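仿真厨房里的开门测试:两种夹爪,一套手腕相机

Haiyan Duan把三份开门任务的日志打印出来,钉在工位旁的软木板上。第一份来自Widby平行夹爪,第二份来自Sarkitz自适应夹爪,第三份还是Widby,只换了控制器参数。三份日志记录的是同一件事:在仿真厨房里找到柜门,抓住把手,拉开,停住。

她所在的Groltamine实验室人不多,主要做家用移动机械臂的评测。去年他们在真实的样板厨房里测过一轮夹爪,每次开门之后都要有人把门关上、把底座推回原位,一天下来数据量有限。今年的第一阶段改在仿真里做,每种配置跑1000次,门的样式、墙面和台面的材质、把手的位置都随机更换,机械臂的起始姿态也跟着变。

参与比较的两种夹爪差别很明显。Widby的结构简单,两根手指平行开合,最大开口85毫米,指面平直。Sarkitz的手指带连杆,碰到物体后指节会顺着外形弯曲,标称开口更大,本体也更重。两家都提供了仿真模型,不过Sarkitz的模型最初把连杆摩擦设成了零,手指碰到把手后会来回抖动。Duan花了一个多星期重新标定,才让它的动作和实物对得上。

从总的结果看,自适应夹爪在圆形把手上占优,遇到扁平拉手时,两者几乎没有差距。平行夹爪的失败集中在接近阶段:手指还没有到位,指尖先碰到了门板,控制器判断为接触,随即闭合,结果抓了个空。自适应夹爪的问题出在后半段,门拉开一定角度之后,指节在把手上慢慢滑动,受力方向偏了,门就停在半开的位置。

Celeste Pereyra负责相机和视觉部分。她原本主张只用头部相机,理由是视野稳定,标定也省事。测试到中途她改了主意。机械臂伸出去以后,前臂和夹爪常常把把手挡住,头部相机在最关键的那几秒里看不到目标。手腕相机离得近,能同时看到手指和门面,缺点是画面随着手臂转动,很多时候只能看到门的一部分。

“手腕相机的画面,人看着也会糊涂。”Pereyra说,“门是斜的,墙也是斜的,你得先想清楚手在什么姿态,才知道上下左右。”

她把失败案例按画面内容分了类。最麻烦的一类是把手落在画面边缘,门板却占了大半个画面。带凹陷面板的门尤其容易出错,面板四周的斜边有明暗变化,早期的检测模型会把其中一段亮边当成拉手。颜色鲜明的五金件容易识别,前提是它完整地出现在画面里。

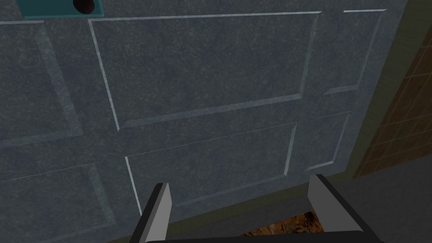
团队试过两种办法。一种是换成更广角的镜头,把视野撑大,代价是边缘畸变,距离估计变差。另一种是让控制器在接近途中多停一次,根据检测结果微调手腕角度,等目标回到画面中部再继续。后一种办法每次任务多花2秒,但不需要改动硬件,最后保留了下来。

控制器的改动也不大。原来的参数偏硬,指尖一碰到门板,位置误差就迅速累积,手臂会继续往前顶。Duan降低了末端沿接近方向的刚度,又把接触判断从单次力阈值改成连续多个周期超过阈值才算数。第三份日志就是这样来的。与第一份相比,平行夹爪抓空的次数减少了近18%,拉门阶段的表现基本没有变化。

要不要因此选定平行夹爪,两个人的看法还不一样。Pereyra倾向于选它,手指形状简单,在手腕画面里遮挡少,指尖位置也好估计。Duan更在意把手的种类。真实厨房里有旋钮,有横杆,也有嵌在门里的凹槽,平行手指对付凹槽还可以,碰上光滑的球形旋钮就很勉强。她做了一组加厚的橡胶指垫,准备先装在实物上试。

仿真本身的局限,她们也列了一张单子。门铰链的阻尼在模型里是常数,真实的铰链用久了会变松或者发涩。磁吸门在打开的一瞬间需要较大的拉力,这一项目前只能用一个简化的弹簧来代替。光照的随机范围也偏窄,强逆光的情况还没有覆盖。

实物测试排在明年1月,地点仍是去年的样板厨房,手臂用Li的六轴型号,两种夹爪轮流安装。Duan打算先测柜门,抽屉放到后面,指垫到时候会带薄厚两套。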